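Plomulwood Workshop
Home | Notebook | Rigs | Parts | Safety | Contact

Print this page
E-mail this page

Notebook entry – September 25, 2021
Bodus hand-held grippers: plate slip and jaw fault, food transfer task

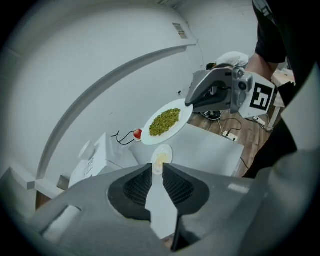

Peas on the oval plate, held by the rim in the second gripper. View from the first gripper.

Unit naming for this entry: "A" is the gripper whose camera we are looking through, "B" is the one holding the oval plate.

Fault as reported: B lets the rim creep through the jaw when the oval plate is loaded and tilted. No squeeze change from the operator. The plate rotates nose down, slowly at first, then all at once. We had it happen 3 times in the morning block. Twice the peas went on the table and were scooped up. The third time the plate went as well and broke on the floor on the operator's side of the table. No cuts. Work stopped there until the floor was swept and the boards checked by hand torch.

The task for reference: oval plate of peas is picked up at the rim with B, brought over the small round plate, tilted, and some of the peas go across. A steadies the small plate or stays clear, operator's choice. Empty plates have never slipped on this rig. The trouble is only with a load on, and worse when the grip is at the end of the plate, where the peas have the most leverage.

What I looked at, in order:

1. Pads. Took both pads off B and compared them with the pads on A. The grid on A is crisp. On B the grid is rounded over along the outer third, and there was a film on it that came off grey on a paper towel. Some of that will be food, some is the pad itself breaking down. These pads went on in August and have done all the dish work since.

2. Jaw travel. Closed B on a feeler gauge. It stops short of full close by 2 mm at the tip and closes properly at the root. A closes evenly. So on a thin rim B is holding with the back of the jaw only, and the tip is doing nothing.

3. Linkage. Opened the side cover. The pivot screw on the moving jaw had backed out half a turn. No thread lock on it that I could see. The Nel build sheet calls for thread lock on that screw, and the box is ticked. Either it was missed or it was taken apart later and not written down. I went back through this notebook and can't find an entry.

4. Trigger spring. Fine. Same pull as A on the fish scale, near enough that I couldn't split them.

5. Tracking. Checked whether the marker panel on B had moved, as it took a knock when the plate went. It is still square and the screws are tight. Pose data before and after the drop lines up, so the morning recordings up to the first slip should be usable. I would not use anything after that until somebody has looked through it.

My reading is that the loose pivot started it and the worn pads finished it. Either one alone might have got by with a light plate. I haven't proved that. To prove it I would have to put the bad pads back on with the screw tight and load it up again, and I would want to do that over a tray.

Repair done today: new pads on B, pivot screw cleaned, thread lock, torqued, left to cure over lunch. Jaw now closes evenly tip to root. Held a spare plate with a 100 g weight at the far end, tilted it as far as the task needs, and it stayed put. Repeated with a smear of oil on the rim and it crept a little – not enough to drop, but I don't like it. Wipe the rims between runs.

Second matter, the floor. The power strips are lying on the boards beside the table and the leads run across where people stand and turn. With a plate coming down, the natural thing is to step back, and stepping back puts your heel on a cable. Peas and sauce near a live strip is also not something I want to write up later. The strips are to go up off the floor before the next session. The thin cable running down the side of the table can be clipped to the leg at the same time.

While we are at it, everybody handling plates wears closed shoes. That was already the rule and is on the Safety page.

Still to do:
– Check pivot screw on the other 2 Bodus pairs in the cupboard. Don't hand them out until this is done.
– Order pads. Zurnberg have them but were slow last time.
– Add a rim grip check to the start-up sheet, loaded plate, over a tray.
– Replace the broken oval plate. Melamine if we can find the same shape, otherwise the weights will be off from the earlier sets.
– Tag the morning files from the first slip onward as suspect.

B is back on the shelf with a yellow tag. OK for empty plates and the small round one. No loaded plates until the start-up check is on the sheet.

Print this page | E-mail this page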